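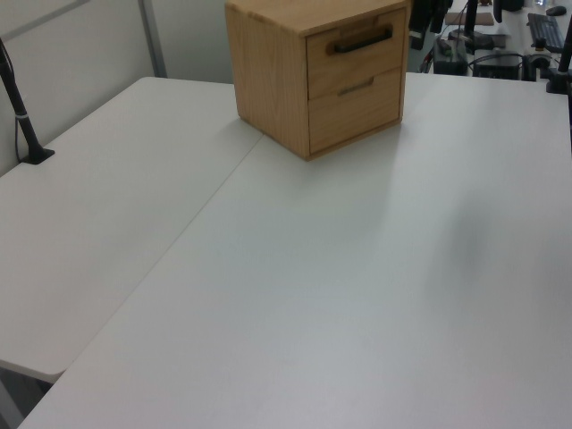

BRIVITZ, Jun 12, 2024

Melina Tsolakis had wanted the little cabinet since December, when it was only a drawing on the back of a Makris delivery note, and now it stood on the white table with its grain running along the top like combed hair. Two drawers! She had asked for two and got two, and she walked right round the table to see them from the other side.

"The handles don't match," said her brother.

"I know. Isn't it lovely?"

He was not so sure. The top one had a black bar you could get your whole hand behind, and the bottom one a thin pale thing tucked into its own groove. Melina thought they looked like two sisters who had dressed in separate rooms.

Their grandfather had made 88 pieces of furniture in the old Sastirero workshop and numbered each one in pencil somewhere you had to hunt for. This was built from his plans, the last set, found in a biscuit tin with 14 brass screws and a bus ticket. She had paid for the oak in small amounts (the man at Druller had been an angel about it) and waited, and rung up, and waited again.

"Go on, then," said her brother. "Open it."

She took hold of the black bar and pulled.
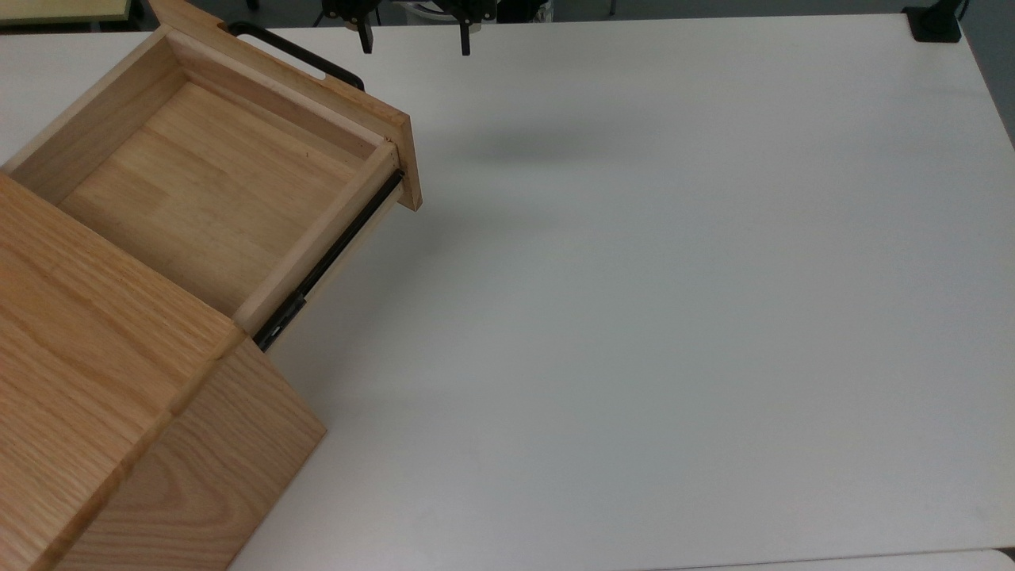 The top drawer, open on its black runner.

It came further than she expected, and she laughed out loud. The floor of it was so pale and smooth, with a few dark specks in it like pepper, and she put her palm flat on the wood and left it there.

"What's going in?" he asked.

She had a list at home, 30 things long. Letters, the good scissors, the seed packets, their grandfather's pencils, all of them stubs. She had been moving things from the top drawer to the bottom one and back again for weeks, on paper, and enjoying every minute.

"The bus ticket," she said. "That goes in first."

Her brother felt in his jacket, and then in the other pocket, and began to look worried.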